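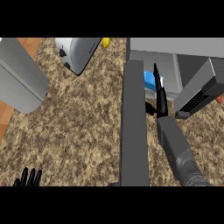 The sim kitchen, seen from over the counter. Toaster top center, right gripper in the middle of everything.

So February has mostly gone into one simulated cell, and I finally have it in a state where I can write down what I did before I forget it all. Prerkitz is our two-armed kitchen setup (Natalia Bautista named it, don't ask me what it means), and I've inherited the looking-after of it from Fedir, who has moved over to the Mendex side of things.

First job was the collision shapes. The visual models are fine, but the shapes the physics engine uses were a mess. The microwave alone had 1,188 faces in its collision mesh! For a box! I swapped it for a handful of plain blocks and did the same for the toaster, and my step time dropped right away. I left the little toaster knobs as they were, mostly out of affection.

Then the right gripper. We want it to hold slim things upright, like the black knife-or-spatula sort of tool it has up there, and for weeks anything that thin would slowly creep down between the fingers. I blamed friction, turned friction way up, and got a tool that buzzed like an angry bee. Melquiades Ibarra took one look at my settings file and asked why the finger pads were 2 millimeters narrower than the fingers they belonged to. Well. They had been like that since before I started. I fixed the pads, put the friction back where it was, and went for a long lunch.

The left hand still needs work. It has a lot more joints to tune, and I've been parking it over the bare granite on the left while I sort out the other side. Two of the finger joints share a limit they shouldn't, and I have a note from Fedir about it that just says "see Tapia branch," which has around 427 commits in it (thanks, Fedir).

If you're setting up something similar, save your home pose to its own file. I lost mine seven times, always late in the afternoon, always by hitting reset with the wrong config loaded. Mine now lives in a folder called DO NOT TOUCH, and I have only touched it once.

Next up is the wrist camera offset, and after that the left hand, for real this time.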